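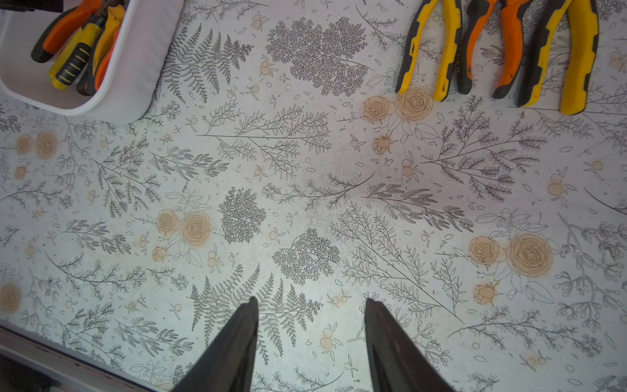

Stuvley, June

I want to make a case for teaching a home-built robot to do the dull thing first. By the dull thing I mean tidying pliers. Our arm at the Plarholm workshop has spent most of this spring being asked to sort hand tools into a white plastic bin, and I have come to think it's the best use of a hobby robot I have ever been part of.

When people hear that you are building an arm in a shared workshop, they ask when it will make the tea. I understand the question! I asked it myself for years. There is a great pull towards the showy task, the one you can film and send to your family, and most of the home builds I've read up on seem to be aimed straight at it. The arm pours a drink once, on a good evening, with everything placed to the millimetre, and then it goes on a shelf.

Pliers are different. They are awkward in a way that teaches you something every single time. A pair of pliers has two legs that may be shut together or splayed out in a V, so the same tool can be narrow on one attempt and wide on the next. The weight is all up at the jaws, while the nice grippy plastic is down at the other end. Pick it up by one handle and it swings round, and your tidy plan for getting it into the bin is suddenly a plan for hitting the rim. I spent 18 evenings on that swing alone and I'd happily spend 18 more.

Then there is the matter of the surface. We work on a white sheet printed all over with ferns and peachy roses and little berries, and I'm a great believer in it. The usual advice for a first build is a plain background, matt and grey, with nothing on it to confuse the camera. I followed that advice at first, and the arm got very good at grey. The moment anyone left a sheet of newspaper under the tools it went to pieces - it would go for a headline as if it were a screwdriver. Nobody's house is matt grey. Mine certainly isn't. If the thing is ever going to be useful in a kitchen or a shed, it had better learn early on that a drawn leaf is not something to pick up.

I also think we should be using old tools, the grubby ones. Ours are mostly yellow and black or orange and black, with scuffs and dirty marks on the plastic, and I've stopped wiping them down. Someone offered to buy a fresh matching set and I argued against it at some length (sorry, I do go on). A new set would look lovely and would teach the arm about new tools. The ones in my own drawer came from car boot sales and from my grandfather, and they look it.

Now, the fingers. We went through 4 designs before settling on the pair we have now, matt black and tapered to a narrow tip, and here I have to admit the other side has a point. A wide, soft finger is kinder. It forgives a bad aim, and the Van der Merwe pattern that a lot of beginners print first is wide for that very reason. I've nothing against it for blocks or cups. With pliers, though, you often want to get a tip down between two handles, and a wide finger just shoves the lot sideways. The narrow ones miss more often, and when they miss you can see exactly why, and I'd much sooner have a clear miss than a muddled success.

The control board is a Drundex, bought second-hand, and it has a fan that whines. I mention it only because two people have written to ask. It does the job.

What about the objection that all this is a waste of an evening, given that a person can put six pairs of pliers away in the time it takes our arm to think about one? I hear it often, mostly from people who are standing at the next bench waiting for a pair of pliers. They're right about the speed. On our best run so far it put away 10 tools before I had finished my sandwich, and it was a large sandwich. But the same person has never minded that I spend a whole winter on a model boat I could have bought. We do these things in a shared workshop for the pleasure of finding out how they go, and a robot is a wonderfully thorough way of finding out how a hand works. I look at my own differently now. I catch myself at the kitchen drawer, picking up the scissors slowly, watching which finger moves first.

So if you are starting a build this summer, leave the tea for later. Clear a bit of bench, put down the busiest tablecloth you own, tip out the tool drawer and begin with whatever is on top. Come along to Plarholm if you want to compare fingers - we're there from seven most evenings, and the old designs are in the tray by the door.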